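# 스티르나르드 자동화 시연회 참관 기록

2024년 9월 15일

스티르나르드(Stirnard) 공개 행사에 참관하였습니다. 일요일에 열린 행사였음에도 오전 회차의 좌석 80석이 모두 찼고, 뒤편에 서서 듣는 분들도 계셨습니다. 본 블로그에는 그간 설비 도입 사례를 주로 정리해 왔습니다만, 이번에는 시뮬레이션 단계의 작업을 직접 볼 수 있는 드문 자리였기에 별도의 글로 남기고자 합니다.

행사는 두 부분으로 나뉘었습니다. 오전에는 토르비에른 이삭손(Torbjørn Isaksson) 책임이 뉘베리(Nyberg) 셀의 구성과 안전 구역 설정을 설명하였고, 오후에는 다그마르 토트(Dagmar Tóth) 연구원이 킬렉스(Kilex)라는 이름의 시뮬레이션 환경을 시연하였습니다. 배포 자료에는 오후 회차가 50분으로 적혀 있었으나 질의가 길어져 한 시간을 훌쩍 넘겼습니다.

오전 설명 가운데 기억에 남는 것은 안전 구역을 네 단계로 나눈 부분이었습니다. 사람이 접근하는 거리에 따라 동작 속도를 차등 적용하며, 가장 안쪽 구역에서는 구동 전원을 차단한다고 합니다. 이삭손 책임은 단계를 더 세분하자는 의견이 내부에 있었으나, 현장 작업자가 외우기 어렵다는 이유로 채택하지 않았다고 밝혔습니다. 필자가 근무하는 사업장에서도 같은 문제로 표지를 두 차례 고친 일이 있어 충분히 수긍할 수 있었습니다. 다만 구역 경계를 바닥에 표시하는 방식에 관하여는 자료가 부족하였고, 이 부분은 추후 서면으로 문의할 예정입니다.

점심시간에는 전시장 입구에서 두다(Duda) 측의 부품 공급 안내가 있었습니다. 감속기 교체 주기에 관한 내용이었는데, 필자는 식당 줄이 길어 뒷부분만 들었으므로 이 글에서는 다루지 않겠습니다.

오후 시연은 대형 화면을 중심으로 진행되었습니다. 토트 연구원은 먼저 실제 설비를 움직이기 전에 어떤 항목을 가상 환경에서 확인하는지 설명하였습니다. 도달 범위, 관절 한계, 링크 사이의 간섭, 그리고 그리퍼의 접근 각도가 주요 항목입니다. 킬렉스에 등록된 점검용 자세는 모두 1,089개이며, 형상 파일이 변경될 때마다 전체를 다시 계산한다고 합니다.

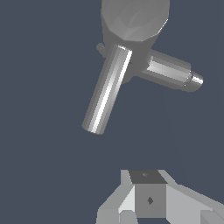

*시뮬레이션 화면. 위쪽은 원통형 링크가 연결된 기구부, 아래쪽은 그리퍼.*

화면의 형상은 대체로 단순하였습니다. 색은 회색 계열로 통일되어 있고 배경도 청회색 단색이어서, 처음에는 다소 밋밋하다는 인상을 받았습니다. 돔 부분의 표면에는 다각형 면이 그대로 드러나 있었습니다. 토트 연구원은 간섭 계산에 쓰이는 형상은 면의 수를 줄일수록 처리가 빨라지므로, 외관의 사실성보다 계산 시간을 우선하였다고 설명하였습니다. 홍보용 영상에 익숙한 참관객에게는 낯설 수 있으나, 실무 관점에서는 타당한 선택으로 판단됩니다.

질의응답에서는 일곱 건의 질문이 나왔습니다. 그중 두 가지를 옮깁니다.

첫째, 단순화한 형상과 실물의 치수 차이를 어떻게 관리하는가 하는 질문이 있었습니다. 답변에 따르면 단순화 형상은 언제나 실물보다 바깥쪽으로 여유를 두고 작성합니다. 이 경우 실제로는 통과할 수 있는 경로가 간섭으로 판정되기도 하는데, 그러한 경로는 담당자가 원본 도면과 대조하여 개별적으로 승인한다고 합니다. 승인 이력이 어느 기간까지 보관되는지는 확인하지 못하였습니다.

둘째, 케이블과 호스의 처짐을 반영하는지에 관한 질문이 있었습니다. 현재는 반영하지 않으며, 뉘베리 셀의 시운전 과정에서 육안으로 점검한다는 답변이었습니다. 필자의 경험으로는 현장 정지의 상당수가 바로 이 부분에서 발생합니다. 토트 연구원도 개선이 필요한 항목임을 인정하였으나 구체적인 일정은 제시하지 않았습니다.

참관을 계획하시는 분들께 몇 가지 말씀드립니다. 오후 회차는 앞쪽 좌석을 권해 드립니다. 화면의 음영이 옅은 편이어서 뒤쪽에서는 면의 경계를 구분하기 어렵습니다. 발표 자료는 행사 당일 현장에서만 인쇄본으로 배포되며, 주차장은 건물 북측 출입구를 이용하시면 됩니다. 발표는 영어로 진행되었고 통역은 오전에만 제공되었습니다.

안전 구역 표시 방식에 대한 회신을 받는 대로 본문에 추가하겠습니다. 같은 행사에 참석하신 분 가운데 두다 측 안내의 앞부분을 들으신 분이 계시면 댓글로 알려 주시기 바랍니다.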